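Arrumação da cozinha: vale a pena alugar um par de mãos?

A Fisard oferece por 936 ao mês um serviço de braços robóticos que, diz o folheto, arruma 1.000 objetos sem reclamar. Duvido.
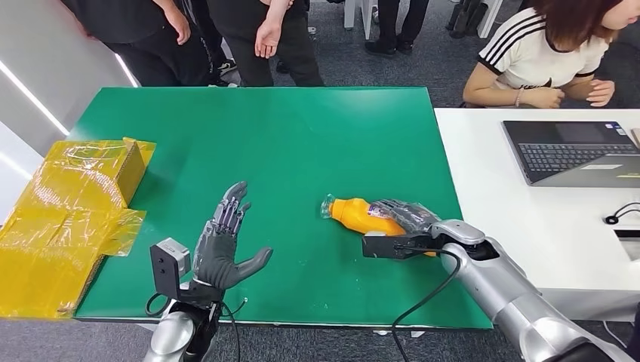
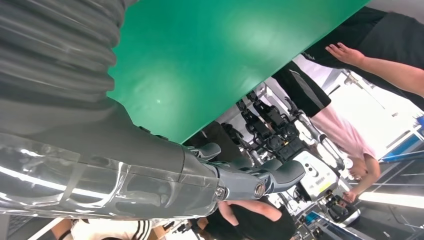
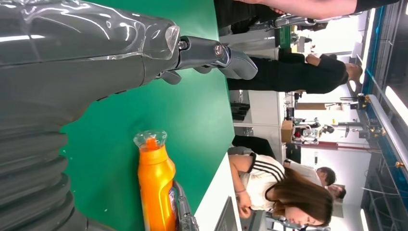 Mãos cinzentas de vários dedos; a garrafa laranja aparece na primeira e na terceira foto.

Antes de assinar, peça 2 testes: uma garrafa cheia e outra engordurada. Pergunte quem paga o que partir. Para garrafas deitadas, um tabuleiro com rebordo resolve e cabe em qualquer armário.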